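Tukel推出Hutovis桌面整理服务，Povum站点开始接受预约
工具、衣物和零碎物品在同一张桌上分拣归位 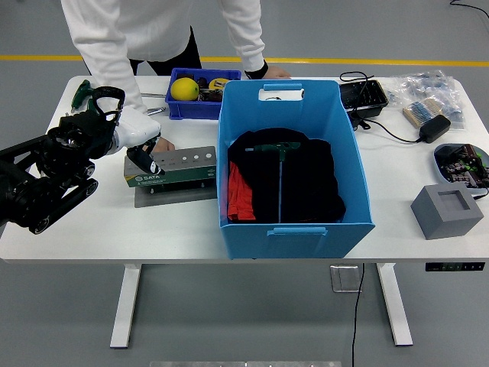
Braulio Espinoza
Tukel 对外联络主管

Povum，2019/12/27——居家与工作间收纳服务公司Tukel今天宣布，旗下Hutovis桌面整理服务在Povum站点正式开放预约。服务面向家中或小型工作间里工具、衣物、日用零碎混放的住户和店主，以一张长桌为一个工作单元，把需要整理的东西拿到桌上，逐件分类，逐件放回固定的容器，完成之后连同一份物品清单交还给客户。

Hutovis最初是Tukel在Medrano站点内部使用的一套做法。当时站点承接的多为搬家后的拆箱整理，工作人员发现，衣柜和书架通常有现成的分类办法，真正拖慢进度的是那些装着杂物的箱子：螺丝刀压在围巾下面，卷尺和厨房里的东西放在一处，充电线穿过箱子的提手缠在外面。这类箱子往往在搬家之后原样放进储物间，等到下一次需要用某件工具时再整箱翻找。Medrano站点把处理这类箱子的步骤整理成文字，经过修改，形成了今天对外提供的服务内容。

一、服务的基本做法

每一次Hutovis整理都在桌面上进行。Tukel对桌子的要求很简单：长方形，台面平整，浅色，四周能走动。浅色台面便于看清小件，细金属杆、垫圈、短接头放在白色台面上不容易漏掉。Povum站点使用的是白色长方形桌，地面为光滑的灰色地面，桌后有一条漆成黄色的地面线。

桌面按用途分区。大件收纳箱放在中间，占据桌面的主要位置；装零碎物品的小盒放在靠后的地方；需要逐件插放的工具盒放在一侧，盒子前面和周围留出空位，用来暂放尚未归位的工具。分区没有画线，也没有固定尺寸，由当天负责的整理员根据物品多少调整。唯一的要求是工具盒旁边不得堆放衣物，以免小工具裹进布料里。

整理的次序为先工具，再零碎，最后衣物。工具有固定的位置，放回去以后就不再占用台面，先做这一步可以较早腾出空间。零碎物品的归类需要和客户商量，放在中间。衣物体积大，但处理起来较快，留到最后折叠装箱。

二、工具的归位

工具是Hutovis服务里占用时间最多的一部分。许多家庭都有带孔位的工具盒，例如绿色面板、顶板上有一排由小到大圆孔的SATA工具盒。这类盒子的好处是孔的大小依次排列，缺了哪一件容易看出来。实际使用中，常见的情况是工具用完后随手放在盒子旁边，过一段时间就散到抽屉、窗台和其他箱子里去了。

Tukel的做法是把盒子先摆正，放在平稳的底座或者直接放在台面上，面板朝向操作的一侧。散落的工具先放到盒子后方，杆状的平放，带手柄的把手柄朝外。然后从最小的孔开始比对，一件一件往上放。直接凭经验往孔里插，速度看起来快，遇到尺寸相近的两件时容易放错，后面整排都要重来。

放不进任何孔位的工具另行处理。绿色手柄的螺丝刀、单独的金属杆、来历不明的短金属件都属于这一类。整理员会先问客户是否知道它们属于哪一套工具。如果知道，就和那一套放在一起；如果不知道，就装进带拉链的袋子，写上“待确认”，放在工具盒旁边，清单上单列一行。Tukel不替客户丢弃任何工具，看上去已经损坏的也一样。

“我们收到过很多次类似的电话，客户说上个月扔掉了一根小金属杆，后来才知道是折叠椅上的。”Tukel对外联络主管Braulio Espinoza表示，“所以清单里一直保留‘待确认’这一栏。客户觉得这一栏太长，可以过半年再来看一遍，到时候自己决定。”

工具的清洁不包括在基本服务之内。整理员会用干布擦去手柄和杆身上的灰，但不除锈，不上油，也不拆卸。带刃口的工具需要客户事先说明，并自行准备护套。没有护套的，整理员会用厚纸包好再放入盒中，并在外面写明内容。

三、零碎物品盒

每张桌上都有一个小号塑料盒，专门放那些一时不知道该归到哪里的东西。在以往的整理中，盒子里放进去过卷尺、钥匙扣、旧电池、夹子、胶带头，也有柠檬。整理员的工作是让这个盒子在结束时尽可能空，剩下的东西要写得出名字。

零碎物品的判断标准是“在哪里用”。卷尺在工作间用，归工具；在裁剪布料时用，归缝纫用品。同一件物品在不同人家里可能去不同的地方，整理员不预先假定。客户本人在场时当场回答，不在场时由客户提前填写一张简短的表格，列出家里有哪些用途不同的房间或柜子。

食品一律送回厨房，不和工具一起装箱。电池单独收集，正负极贴上胶带，由客户按所在地的规定处理。药品、证件、现金和首饰不在服务范围内，整理员一旦在箱子里发现，会立即停下来请客户取走，并在记录上写明时间。

Tukel建议客户在整理结束之后继续保留一个小盒，放在进门处或者工作台靠后的位置，让家里人有一个可以随手放东西的地方。盒子不宜太大，装满了就该清一次。盒子的颜色最好和装衣物的大箱有所区别，同是蓝色也可以，一深一浅就足够分辨。

四、衣物和大号收纳箱

Hutovis服务中的衣物整理只针对和工具、杂物混放的那一部分，例如工作服、围裙、旧外套、擦拭用的布。整个衣柜的整理属于Tukel的另一项服务，需要单独预约。

大号收纳箱推荐使用两侧向下收窄、带提手孔的款式。收窄的箱体空着的时候可以相互套叠，节省存放空间，带提手孔的箱壁方便从架子上拉出来。缺点是底部比箱口小，衣物如果按箱口的大小折叠，压到底下会起皱。整理员会按底部的尺寸折第一件，往上再逐渐放宽。

深色衣物和颜色鲜艳的衣物分开摆放。以黑色衣物为主的箱子，红色、橙色这类衣物竖着塞在一侧，从上面一眼可以看到，拿取时也不必翻动整箱。厚重的放在下面，近期要穿的放在上面。沾有油污或者金属屑的工作服不装入箱内，装袋后交给客户清洗。

线缆不要从提手孔里穿出来。充电线和延长线如果露在箱子外面，搬动时容易被手指带住，也容易夹在两只箱子之间。Tukel的整理员会把线缆取出，绕成圈，用布带扎好，单独归入电器配件一类。客户愿意把某一根线和某件衣物或设备放在一起的，清单上写明即可。

箱子装好以后贴标签。标签贴在短边，写品类和日期，不写“杂物”“其他”一类的字样。Tukel要求整理员在写不出品类的时候把箱子重新打开，看一看里面是否还有可以分出来的东西。

五、预约方式和服务时长

Povum站点的预约分为到站和上门两种。到站整理由客户把箱子送到站点，可以在场，也可以留下联系方式后离开。上门整理由整理员到客户家中进行，客户需要准备一张能放下大号收纳箱和工具盒的桌子。家里没有合适桌子的，可以在预约时提出，由站点带一张折叠桌过去。

一箱混放物品的整理大约需要30分钟。工具数量特别多，或者有多套工具混在一起的，时间会更长，整理员看过之后会先告诉客户，再决定当天做多少。没有做完的部分原样装回箱子，贴上标签，可以留到下一次。客户中途改变主意，要求停止的，整理员会把桌上已经分好的部分收好，没有分的不再动。

费用按箱计算，不按件计算。价目表在Povum站点的柜台和Medrano站点的接待处可以取阅，两处价格一致。更换收纳箱、购买标签和工具袋的费用另计，客户也可以全部使用自己的容器。Tukel对容器没有品牌要求，只请客户确认箱体没有裂缝，提手没有松动。

首次到站的客户请把箱子原样送来，不必提前收拾。有些客户会在来之前把工具先挑出来，结果和衣物一起放着的小配件留在了家里，到站后反而配不成套。箱子里如果有玻璃制品、液体或者易碎的东西，请放在最上面，并在交接时说明。

六、整理员的着装和操作要求

整理员在桌边工作时穿长袖上衣和长裤。深色织物掉落的纤维在浅色台面上很显眼，每处理完一箱衣物，需要用微湿的布擦一遍台面，等台面干了再摆放下一箱的工具。首饰和手表在开始之前取下。

在桌上拿取物品时，手从物品上方或侧面接近，不从别的容器上方越过。大箱在中间，两边各有东西，跨过箱子去拿对面的工具，袖口容易碰到零碎盒。需要向前探身时，一只手先扶住台面。桌上的工具拿起一件、放好一件，再拿下一件，不在手里攒着几件一起往盒子上放。

掉到地上的小件当场捡起来，放到台面上单独的位置，等这一箱结束后再统一比对。Povum站点选用光滑的灰色地面，也是考虑到小件落地后容易找到。

七、关于清单

清单是Hutovis服务交付的内容之一，一式两份，客户和站点各留一份。内容包括箱号、品类、待确认物品和已经交还客户自行处理的物品。衣物不逐件登记，只写大类。工具盒逐件登记，空着的孔位也写上，方便客户以后补齐。

客户可以要求站点不保留副本。站点保留的副本仅用于下一次整理时对照，不对外提供。客户搬家或者不再使用服务时，可以凭预约记录取回。

Medrano站点的经验是，清单最常被用到的时候是在补购工具之前。带着清单去商店，知道空的是哪一个孔位，可以避免买回一件已经有的。也有客户把清单贴在工具盒所在柜门的内侧，借出工具时在旁边写上名字，还回来再划掉。

八、居家自行整理的几点建议

暂时不打算预约的住户，可以按照同样的次序自己动手。先清出一张桌子，上面不要留别的东西。把混放的箱子整个端过来，放在桌子中间，再把工具盒放到惯用手的一侧。小盒放在箱子后面，伸手够得到就行。

从箱子里拿出来的东西，凡是工具，都放到工具盒旁边；凡是衣物，先留在箱子里；剩下的放进小盒。第一遍只做这一步，不折衣服，也不往孔里插工具。拿完以后再回头处理工具盒，这时候台面上有哪些工具看得很清楚，比对起来省事。

家里有孩子的，带尖头的工具在拿出来之后要尽快归位，不要放在桌边。工具手柄朝哪一面，视从哪一侧取用而定，同一张桌子上保持一致就好。桌面光线不够时加一盏台灯，放在后侧，避免自己的影子落在工具盒上。

整理完毕以后，工具盒尽量放在与腰同高的位置。放得太高，小孔里的工具取不稳；放在地上，很容易又被别的箱子压住。收纳箱可以叠放，但装有衣物的箱子口部较软，上面不宜再压工具。

九、后续安排

Povum站点在12月内优先接受到站整理，上门整理的时段由站点根据距离安排。Medrano站点照常营业，原有客户的预约不受影响。已经在Medrano做过整理的客户，如果住处离Povum更近，可以在任一站点提出转移，清单随预约记录一并转过去。

Tukel同时在两个站点收集客户对标签格式和清单样式的意见。目前的标签纸在潮湿的储物间里边角会翘起，站点正在试用另一种纸张，确定以后会为老客户免费更换。对清单字号偏小的意见也已经收到，新一批印刷时会放大。

关于Tukel

Tukel提供住宅和小型工作间的收纳整理服务，业务包括搬家后拆箱整理、衣柜整理、储物间整理以及Hutovis桌面整理，现有Povum和Medrano两个站点。

媒体联络
Braulio Espinoza
Tukel 对外联络主管
采访和站点参观请提前与Povum站点柜台联系，并说明到访人数和是否需要拍摄。涉及客户物品的拍摄须事先取得客户同意。

（完）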